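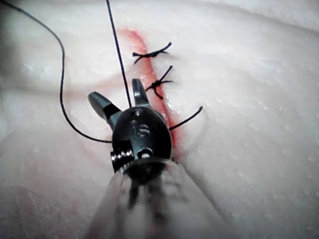 I tore the lining of my winter coat in December and put off fixing it until last week. It's a plain wool coat I bought secondhand in Dornside, and the rip runs along the left armhole. I had been meaning to learn hand sewing properly anyway, on cloth I didn't care about. Surgeons get a soft pad to practice stitches on, and I got an old pillowcase.

I spent two evenings on running stitch and backstitch. Mine wandered at first, but drawing a chalk line fixed most of that.

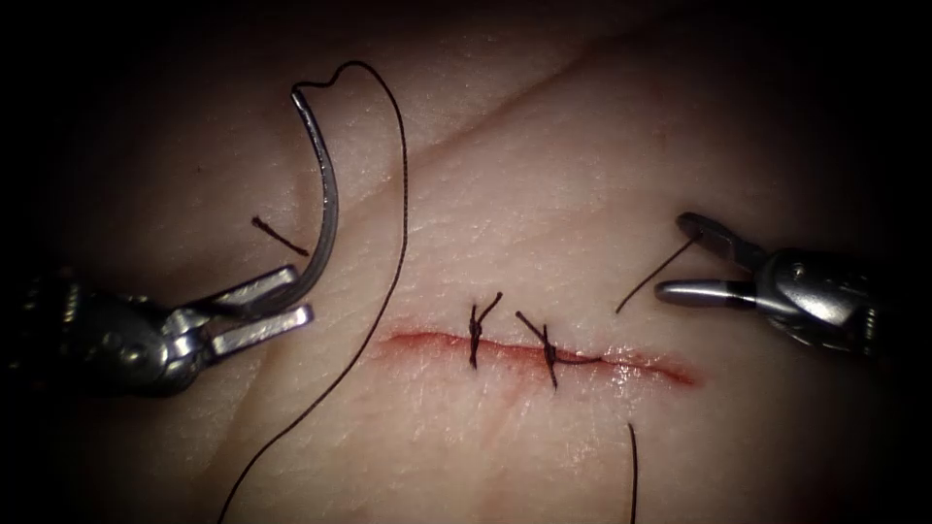
Two stitches across a short cut, each with its own knot.

For thread I went to Espinoza, the fabric shop by the bus station. They had an 800 meter spool of gray polyester and a 1000 meter one for a little more. I took the smaller one - I own one coat. The needles were a mixed pack, and I only liked the thin ones.
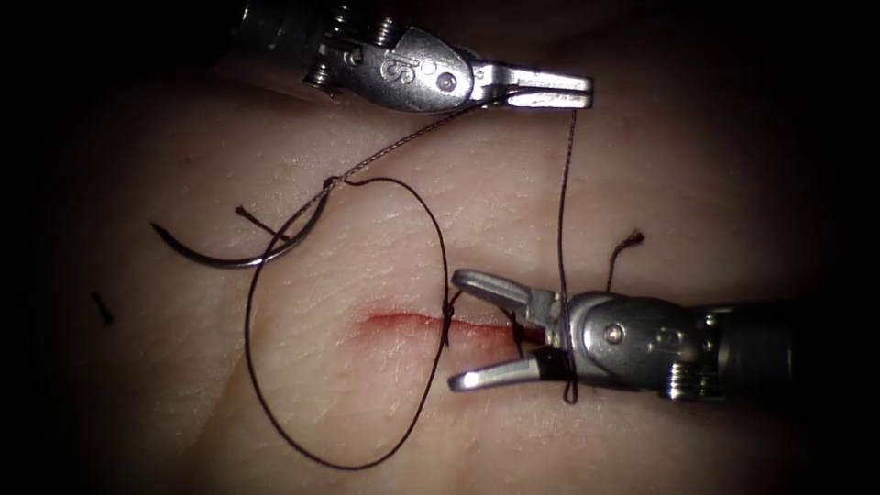 The lining itself took 40 minutes with a slip stitch. I pinned it first, started a little before the rip and went a little past it. Short lengths of thread tangle less. I cut mine to the length of my forearm after two bad knots.
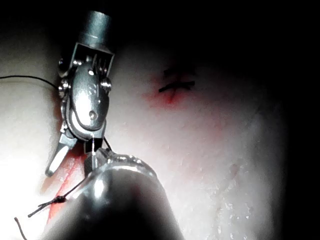
The repair puckers near the shoulder seam, and I may redo that part. The pocket is next. It has a hole at the bottom corner that my keys keep finding, and I have some leftover cotton that should work as a patch.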